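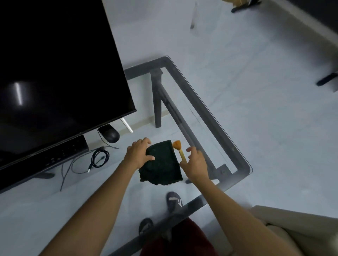

Michailidis
Research engineer, Wernarden project, Plakia

4.2 What the desk demonstrations do and do not show

The Wernarden set holds 268 demonstrations of desk tidying recorded by hand and 179 recorded by remote control of the Fedunard arm pair. Earlier reports on the set treat the two halves as versions of one another, and the hand recordings have been promoted as the cheap half. We are less sure. A person wiping a desk does many things that a label such as "wipe keyboard" throws away, and some of these are the things the arms get wrong.

Take contact. Figure 4 comes from a stretch labeled as keyboard cleaning. The fingers of both hands are bunched around the cloth, and the cloth itself covers several of the keys. From this view we could not say how hard the hands were pressing or which finger led. Our hand tracker gave an answer anyway, with high confidence, and two runs of the same tracker on the same clip gave different answers. Operators working by remote control at least leave a gripper force trace. It is noisy, but it was measured.
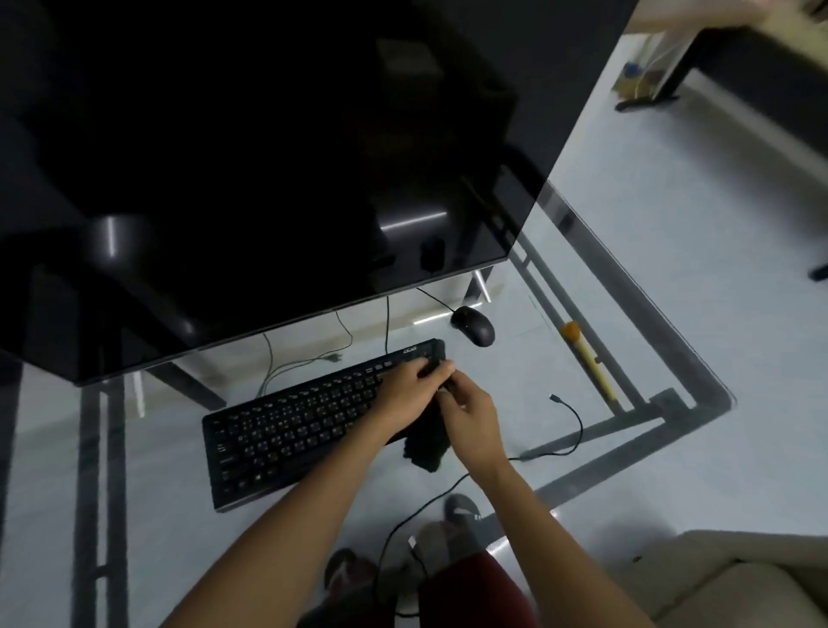
Figure 4. Both hands on a dark cloth at the right end of the keyboard.

The clear desktop adds a second problem. Depth estimates in the hand recordings often fall through to the floor, so that a cable lying on the glass and a sandal under it end up on one plane. Filtering removed 3,751 hand poses from the training data for this reason. We do not know how many bad ones remain, and the filter was tuned by eye.

Monitor clips were worse. Annotators were asked to mark the moment of first contact and agreed to within a few video frames on only 21 of them. The hand in Figure 5 shows why – its palm faces the side of the screen and is almost on the rim, and a reader may call that a touch, a reach or a pause. A policy trained on such labels learns the annotators' habits along with the task.

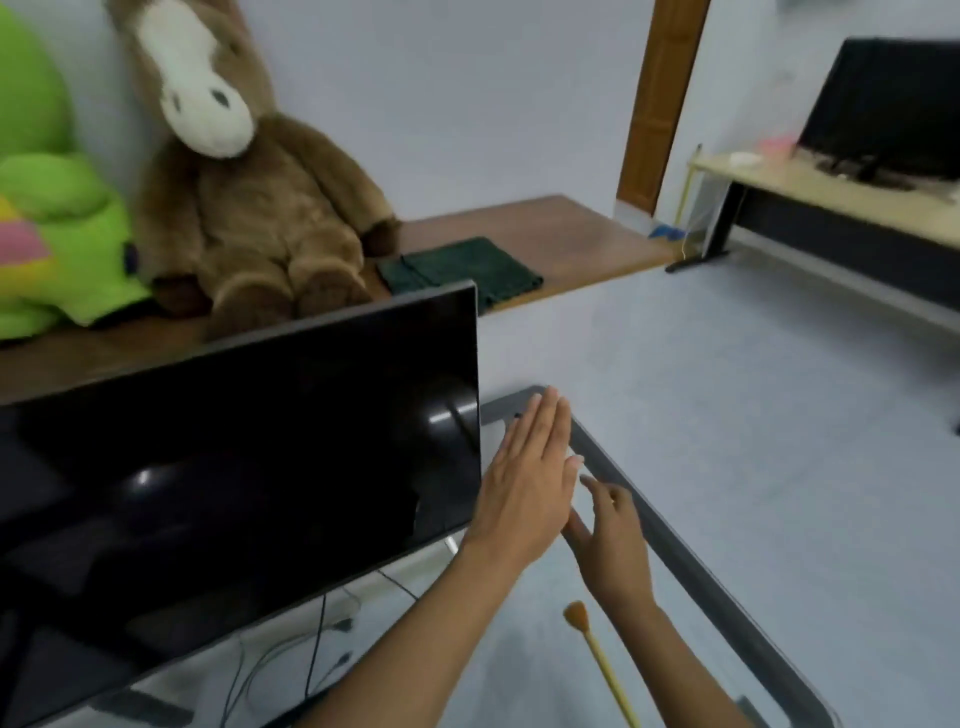 Figure 5. Left hand held flat near the right edge of the monitor.

None of this means hand demonstrations are useless. They are quick to record, and they cover odd two-handed grips that our operators rarely try through the controller. What we question is the claim that more of them will close the gap by sheer volume. Adding clips with the same blind spots gave us a policy that moved more smoothly toward the wrong place – an improvement on the motion score and on little else. Section 4.3 repeats the comparison with the glass desktop clips held out.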